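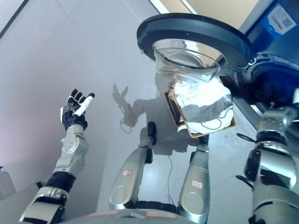 11/9/24

Second go at comparing the two controllers on the humanoid, left hand only. Sistik in the morning, Jivau after lunch. Same hand, same finger limits, same grip list. Ilari Jääskeläinen ran the console and I kept the notes.

Slim round things are still the hard part. A slim white tube with a dark cap is a fair test, as the fingers have to close a long way before they touch anything and by then the thumb is often past it. Sistik closes all the fingers at one speed and then squeezes. Jivau stops each finger on contact and waits for the rest. On paper Jivau should win on tubes.

Sistik: 100 grips, 43 dropped or turned in the hand by more than we allow. Most of the bad ones came with the hand upright and the tube lying diagonally between fingers and palm. It holds, but you couldn't place it anywhere with confidence.

Jivau: no fair count yet. The contact threshold was left at 400 from the Sultana trials, much too high for this, so it behaved like Sistik with a delay. Ilari brought it down in steps and the hand began to look sensible late in the day. Full set of 100 still to do at the lower setting.

Log stopped at line 2,558 both times, on both controllers, so I think it is our logger and not theirs. Eetu Honkanen wrote the buffer part and will look at it. Until then save after every block of grips.

Other points:

Wrist drifts a little when the arm is held raised. Same on both controllers, so leave it out of the comparison.

Pale grey background is good for the hand camera, but the arm throws a soft shadow on it and the tracker picked up the shadow fingers twice. Try moving the lamp before touching the software.

White fingertips give better grip than the old ones on smooth plastic. Not measured.

Right arm not part of the test. Keep it powered and parked so the balance figures stay comparable.

Pleltmont want a result by December. Next: Jivau full set, then swap the order and run Sistik second.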